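The ferry to Clollunen left at ten past six in the morning, and Albertina Vieira had been sitting on her suitcase since five, because she was a woman who would sooner be cold and early than warm and running. She was 76 and had never once missed a boat. Her late husband had missed several, and she had loved him anyway.

In her coat pocket was the letter from Hae-won Yoon, folded so often it had gone soft as a handkerchief. They had shared a rented room in Surkport when they were both young and worked at the Pinheiro cannery, and they had written to each other every August after that – long letters, full of weather and complaints and what the children were up to. This year's had one extra line at the bottom. Come and see the garden, it said, before I get too lazy to keep it.

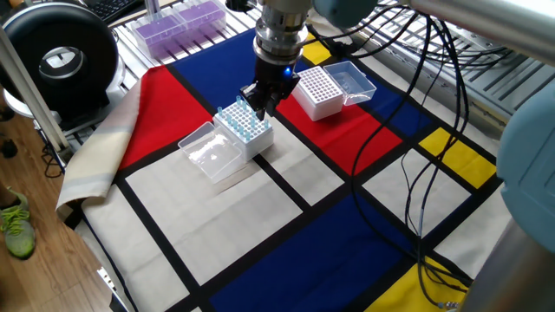
Pipette tips and a bright tablecloth.

So here she was, with a jar of quince jam wrapped in two sweaters and a speech she had practiced on the bus and already forgotten. The crossing was smooth. A boy gave her half his cheese roll and told her all about his hamster, and she listened with real interest, having always thought hamsters were underrated.

Hae-won was waiting at the end of the pier in a green hat, smaller than she used to be and waving with both arms.

"You're late," she called.

"The boat is on time!" said Albertina.

"I don't mean the boat," said Hae-won, and took the heavy end of the suitcase, and they went up the hill together, stopping at every bench.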